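**Handheld gripper loses tracking halfway through an episode, error 882**

**Euan Semple**

Hi all, hoping somebody has hit this. We record with the handheld Cludau grippers, picking small stuff off a table and setting it down again. Since the last update one of the two units drops tracking mid episode. Log just says 882, pose lost, then the trajectory jumps and the whole take is junk. Lost 6 this morning. Other unit is fine, same room, same lights.

Tried so far: new cable, recalibrated, reflashed. Exposure is fixed at 1000, same on both. 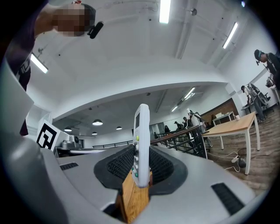 The drops come when the gripper is down low and close to the object, hardly ever when it's up high. Worries me more that the software keeps recording and marks the take as good. I only found out on replay. The remote against the wood block is the task I'm on now, marker card is up by the wall as usual. Is it the marker, or is the camera going bad? Don't want to send it back if its a setting.

---

**hepburn_bench**

Had 882 on ours. Swap the cameras between the two units before anything else. If the fault moves with the camera, its the camera. If it stays put, look at the mount screws, ours had backed out and the lens was shifting whenever the fingers closed. Calibration looked perfect because you do that with the hand still.

Also your ceiling tubes are bright, try a take with them off.

---

**Plamness**

update the firmware

---

**trustine_lab**

He said it started after the update, so maybe roll back instead.

On the bad takes being marked good: there's a "stop on pose loss" box in the session settings and the update turned it off for us. Check that today. Then go back over everything recorded since you updated, we had to throw out two days worth. Wouldnt train on any of it until you've replayed it.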